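Gomham Community Help - Housing and Tenancy - Deposits and Inventories

Deduction for mattress and bed linens at the end of a furnished lease

Posted by harbor_tenant, September 15, 2026

I would be grateful for guidance on a deduction from my security deposit. I rented a furnished one-bedroom apartment in the Skindel building for 30 months. The lease included a large bed, a mattress, two sets of sheets and a mattress protector. I returned the keys on the agreed day and had the apartment cleaned beforehand.

The managing agent, Haugland Residential, has now sent a statement withholding $149 for "bed linens and mattress, general condition." No breakdown is given. The full deposit was $900. The inventory I signed when I moved in lists the bed and mattress as "good" and does not mention the sheets at all. I did not replace the sheets during the lease, and they have faded and thinned with washing. The mattress has no stains or tears that I am aware of.
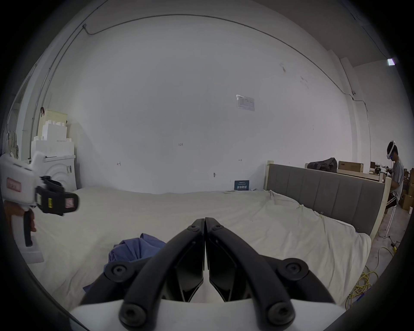

The statement says that I have seven days to respond in writing, after which the agent will consider the matter closed. I have three concerns. First, may an agent charge for linens that do not appear on the inventory? Second, is fading considered damage? Third, does the deadline have any effect if it is not in the lease? I have read my lease twice and can find no such period in it.

I would prefer to settle this without a hearing, as I may wish to rent from the same agent again.

Posted by leasedesk_retired

The matter should be separated into its parts, as the agent has combined two items that are usually treated differently.

A mattress that was recorded as "good" at the start may be compared with its condition at the end. The comparison must allow for ordinary use over the length of the lease. Slight flattening where a person sleeps is ordinary use. A burn, a tear or a large stain generally is not. If the agent claims that the mattress was damaged, the agent should be able to describe the damage and state when it was recorded.

Linens are a more difficult case for the agent. Where an item is missing from the inventory, there is no agreed record of its condition, its age or even its presence. It may still be possible to show that it was supplied, for instance through a receipt, and your own post acknowledges that it was. The agent would still need to show its value. Sheets lose value quickly, and a charge equal to the price of a new set is hard to justify after a long lease.

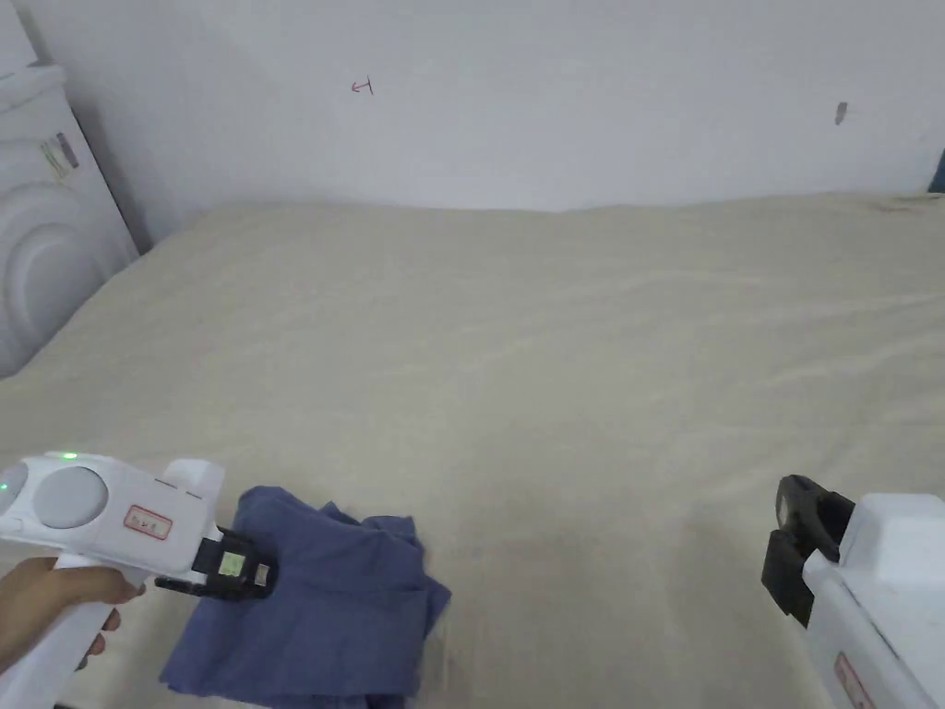 I would suggest a short letter containing the following:

The address of the apartment and the dates of the lease.
A statement that you dispute the deduction in full.
A request for the amount charged for the mattress and the amount charged for the linens, shown separately.
A request for the checkout report, any photographs taken at checkout, and receipts for the original items.
The date by which you would like a reply.

Please keep the tone neutral and retain a copy. With regard to the deadline, a period set only in a letter does not normally remove your right to dispute a charge, but rules vary from state to state and I would advise you to reply within it. Your state's consumer protection office can confirm the limits that apply to deposits.

Posted by Skorkport_renter

I had a similar charge from a different company, for a rug. I asked for the receipt and they reduced it by half. I accepted because I was moving and did not have the time. Always request the receipt.

Posted by mapleside4

Please check whether the lease has a separate furnishings schedule. Mine was stapled behind the parking form and listed every pillowcase. If yours has one, the sheets may be covered there even though the inventory does not list them - and the answer above would need to be read differently.

Posted by harbor_tenant

Thank you for the replies. There is no furnishings schedule with my copy of the lease, but I will ask the agent whether one exists. The letter will be sent by certified mail tomorrow morning.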